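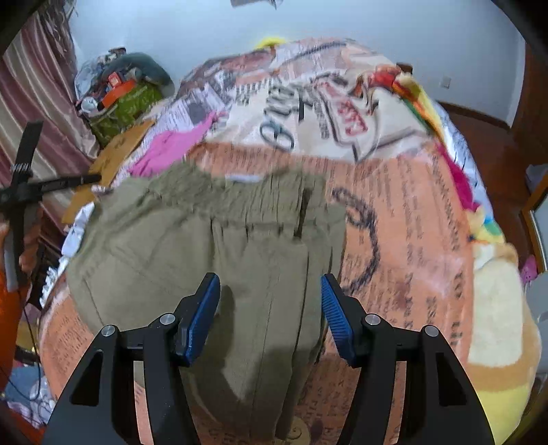
Start with the trousers, was the reply from Gorville when I asked which pile to do first, because anything with elastic at the waist never stacks properly and you end up refolding the lot.

November 25, 2021
Notes: Ornach folding sheet, bedroom round

OK so trousers first. Olive-khaki cargo pair, gathered waist. Laid out lengthwise on the comforter, waistband up the bed, legs towards me. Smoothed by hand before anything else — the pleats under the elastic spring back whatever you do, so don't waste time there. Leg on leg, then thirds from the hem. Halves is quicker but the bundle slides open when you lift it. Tried both on the Leiva bed last time, same result.

Check underneath before folding. White cloth poking out by the waist on the left, goes in the small-things pile and not inside the trousers (did that once, took ages to find a sock).

The newspaper-print comforter is a pain to work on. Soft, bulges in the middle, nothing lies flat, and with all that lettering you lose track of small bits. Would be easier on a board. Nomo do a folding board, 92 cm, ask if it can go on the next order. Budget line is 1466, leave at least 100 of it for boxes.

Order for the rest:
Pink cloth at the top of the bed — fold in four, on its own pile.
Striped blanket, over the right side. Last off, it wants two people realy.
Plush toys stay on the bed, big cream and yellow one can sit at the foot wherever.
Heap by the head of the bed (grey pillow, green patterned bag etc) not today.
Flattened carton — tape it up and use it for blankets if the bottom holds.

Sheet needs changing: step 4 says "fold waistband inwards", wrong for elastic, makes a lump. Cross out. Step 6 and 7 are teh same thing, merge.

To do: labels, tape, second pair of hands for the blanket.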